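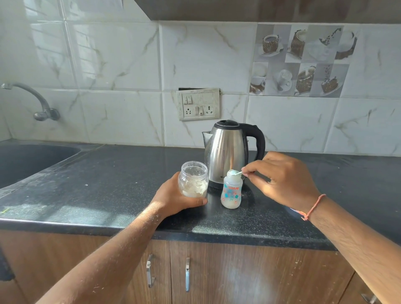 1/ Went back to work in April after nine months off. A few people asked how we sorted the childcare money, so I'm putting it all in one thread.

2/ We looked at two nurseries. Cadetia is a short walk from us and Allov is a bus ride away. Both had waiting lists. Put your name down much earlier than feels sensible. We did it at the 20-week scan and still only just got in.

3/ Full-time at Cadetia was quoted at £2231 a month before any help. That is more than our rent. We went for three days in the end.

4/ There was also a £200 deposit to hold the place. Ask in writing when you get it back. Ours comes off the final bill, so we won't see it until she leaves for school. Allov takes it off the first one.

5/ Check what the daily price covers. Ours includes lunch and tea but you bring nappies, wipes and milk. Bottles have to be labelled with name and time. The labels they gave us came off in the dishwasher. The ones from the post office are still on.

6/ Settling-in sessions were an hour, then two hours, then a morning. I'd booked my first day back for the day after the last one. I would leave a full week if I did it again.

7/ She caught a cold in the first fortnight, then I did, then my husband. You still pay for the days they're off ill. You pay for bank holidays too, at ours anyway. Read that page of the contract.

8/ Late pick-up is charged in 15-minute blocks. My train is the problem there. I asked work for a half four finish on nursery days and they said yes after a trial month. I take a shorter lunch to make it up.

9/ For the budget we use Federo, which is just a shared spreadsheet with a nicer front on it. Nursery has its own line and so does travel. Travel went up by £88 a month and I hadn't planned for that at all.

10/ Someone asked about childminders. We met one and liked her, but she had no space on the days we needed. She was cheaper per hour and more relaxed about pick-up times. Worth ringing round even if you've got a nursery place.

11/ Replies are open if you want to know about the contract. I can't help with Scotland or Wales, the rules are different there.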